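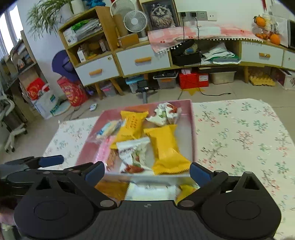 Sorting individually wrapped snacks in a shared tray: by type, by date, or not at all?

Asked in Food Storage and Pantry
Tags: snacks, trays, shelf life, labeling

I keep a snack tray on the counter of a small office kitchen. It is a rectangular tray with raised sides and a second, lower compartment at the front. Everything in it is individually wrapped: rice crackers, dried fruit, nut packets, small cream wafers. I buy mixed bags from two suppliers (Prunidach for the crackers and wafers, Afolabi for the fruit and nuts), open them, and tip the packets in.

Three problems.

1. The outer bag carries the best-by date. Most of the inner packets do not. Once the outer bag is gone I have no date for anything.

2. Old packets sink. I top up when the tray looks low, so the bottom layer may never get eaten. When I emptied it in October I found nut packets that smelled of old paint.

3. Some of the wrappers are plain or have lettering I can't read, so people open them to find out what they are and then put them back. I would like to avoid that, partly for hygiene and partly for allergens.

The tray holds 68 packets if I fill it level with the rim. We go through one fill in 2 weeks, more or less depending on who is in. The kitchen faces south and gets warm in the afternoon. I don't want to buy a cabinet or a dispenser. What is the correct way to load and rotate this?

Edit: lid is not an option, people stop taking things if there is a lid.

3 answers

Answer 1 (accepted)

Treat the tray as a display and not as storage. Most of your trouble comes from using it for both.

Keep the bulk stock in the original outer bags, clipped shut, in a closed cupboard. The date stays with the product and you have the ingredient list if someone asks. Put out only what will be eaten in a few days. For your rate of use I would fill the tray to a third, which is a single layer or slightly over. A single layer has no bottom to sink to.

Loading procedure:

Empty the tray completely before each refill. Do not top up.
Wipe it and let it dry. Crumbs from split wrappers collect in the corners and in the front compartment.
Check the leftover packets. Press each one lightly. A sealed packet resists; one with a failed seam goes flat. Discard the flat ones. Some packets are made with very little air in them, so compare against a fresh one of the same type.
Put the leftovers in the front compartment and the new packets in the main one. People take from the nearest part first.

On the date problem: cut the panel with the date and ingredients off each outer bag when it is finished and keep it in an envelope in the same cupboard until the tray has been emptied again. It costs nothing and answers most questions.

On nuts: the paint smell is rancid oil. Heat and light both speed it up, and clear wrappers do nothing against light. Move the tray out of the afternoon sun if you can. If you can't, put the nuts out in small amounts, 6 packets at a time.

Comment: Front compartment for leftovers works. I did the opposite for a year (new stock in front because it looked nicer) and threw out a lot of crackers.

Comment: Does the press test work on foil? Mine all feel the same.

Comment: Less well. Look at the end seams on those. If the crimp has opened anywhere, throw it out.

Answer 2

I would sort by allergen before anything else. Date is a quality issue for dry snacks; a nut packet handed to the wrong person is a safety issue.

Physical separation is better than labels on individual packets, which fall off. With a two-part tray I would put anything containing nuts or sesame in the lower compartment and label that compartment on the outside. That conflicts with the accepted answer, which uses the same compartment for rotation. If you need both, get a second tray for the nuts. Also, separation in one tray does not help a person with a severe allergy, because an opened packet sheds crumbs on everything next to it. Those people should take from an unopened outer bag.

For wrappers that can't be read, tape one empty wrapper of each kind to a card and write the contents and main allergens beside it. Stand the card behind the tray. Update it when you change products — suppliers of mixed bags swap items without changing the outside of the bag much. A Kullmont label maker does this neatly, but a pen is fine.

Opened packets that have been put back should go in the trash, whatever is in them.

Comment: The wrapper card is a good idea. Done. People were confusing the date packets with the nut ones.

Comment: Photocopy the wrappers if they are greasy.

Answer 3

we have the same kind of tray at the Lunville branch, never had an issue. just buy less. if its wrapped its fine, I had crackers months past the date and they were a bit soft but ok. you could put one of those silica packets in there

Comment: Silica gel does nothing useful in an open tray. It takes up moisture from the room until it is saturated. It also looks like a snack packet, so please keep it out of a tray full of snack packets.

Comment: fair

Follow-up from the asker, May 12, 2024

I went with the accepted answer plus the card from the second one. The tray is now a third full and gets emptied before every refill. Nuts are in a separate bowl away from the window. Waste is down to the odd packet with an open seam. Two people have asked why there are fewer snacks, and the quantity bought is the same as before.

Still unresolved: the wafers with cream filling go soft in the warm part of the day even when sealed. If anyone has numbers on filling temperature I would be interested, otherwise I will stop buying them until it cools down.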